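NOTEBOOK, household bench, September

Morning, before the budget call

Have to turn in the equipment list for next quarter and it's still half scribbles. Putting it all in here so whoever picks it up can see why each line is on it. Numbers on the shared sheet are old, ignore them until I update.

Start with what we've got. One upright humanoid with the mismatched hands (boxy white gripper on one side, dark padded hand on the other). Bedroom/laundry setup with the bare mattress. Stacked washer-dryer. Wardrobe wall. That's enough for the bed tasks and the laundry tasks but not both in the same afternoon, resetting eats too much time.

Grippers

Want a second boxy one so we can run matched hands. Musavow quoted 1,944 for the gripper with mount, no spare pads. Asked for pads as a separate line, no answer yet. Hernulora has a cheaper one but the jaw opening is narrower and I don't trust it on fat brush handles. Before anybody signs: measure every handle we own. Calipers are in the top drawer.

Finger pads for the padded hand: order 3 sets. They wear at the tips first and then small stuff skates away. Put under consumables so it doesn't go through the long approval.

Cables

Biggest complaint in the notes from last month and it's the cheapest thing on the list. Long black cable on the floor, big loop, everyone steps over it. Options:
- ceiling track with a retractor. Drummond does a kit, 346 for the short one. Need to check what the ceiling will hold
- floor cover strip. Cheap, but the feet would have to step over it and thats a new problem
- battery only. Not this quarter, no money

Leaning ceiling track. Also want a proper sleeve for the bundle down the back, there's a wire loop sticking out that will catch on something sooner or later. Sleeve is pocket change, just buy it.

Brushes and small tools

Don't laugh but this line needs real money. We keep buying one of each and then the model gets discontinued and the handle data is useless. From now on 5 of every hand tool, same batch, labeled, boxed. List so far: wide soft brush, stiff brush, lint roller, dustpan, flat cloth, spare mop heads.

Get a second soft brush with a thicker handle too, for comparision.

Mattress

Current one stays. Quilted top is good for us, the stitching ridges make brushing harder and that's what a real bed is like. Would like a smooth cover to swap on so we get an easy case and a hard case without moving furniture. Ask Pasomlow if they do fitted covers in that size, they did the curtains.

Afternoon, bed brushing

Running the brush task to see what the second arm needs before I commit to the gripper line. Brush in the boxy gripper, bristles flat on the top over toward the far edge. Padded hand low over the near corner. Small round white bit on the quilting between the two, white on white, so it's a fair test for the head sensors as well. Budget question is really about that lower hand: if it has to hold a pan steady at the edge, would a matched gripper do it better? My guess is yes for holding, no for getting under anything flat. Which argues for keeping the padded hand and buying the gripper as a swap, and that means a quick-change mount. Not on the list. Adding it. 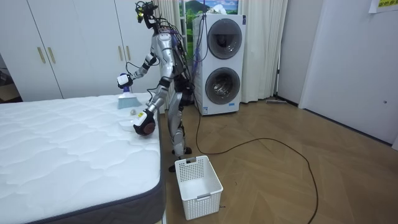
To price by end of month

1. Quick-change mount, both wrists if the discount is any good. Ask Musavow and Hernulora both. Same question to each so we can compare: weight, does it pass power through, how long to swap.

2. Ceiling track (Drummond). Need room height and somebody from facilities to say ok to drilling.

3. Cable sleeve. Just order it.

4. Tool batches. One supplier if possible, shipping on small boxes was silly last time.

5. Finger pads, consumables.

6. Mattress cover, smooth. Low priority, first to go if they cut us.

Things I'm NOT asking for so don't add them: second robot, new washer-dryer, another bed. The washer-dryer doors both work for the loading task and the height difference between upper and lower is useful.

Open: who pays for drilling, us or the building? If it's us the track may not fit in this quarter and the floor strip comes back. Check the old lease folder.

Also open: lead time on the gripper. If its more than the quarter then order the mount first and practice swaps with what we have.

Late addition. Storage bin with dividers for the brush batches, one shelf's worth. Goes under tools.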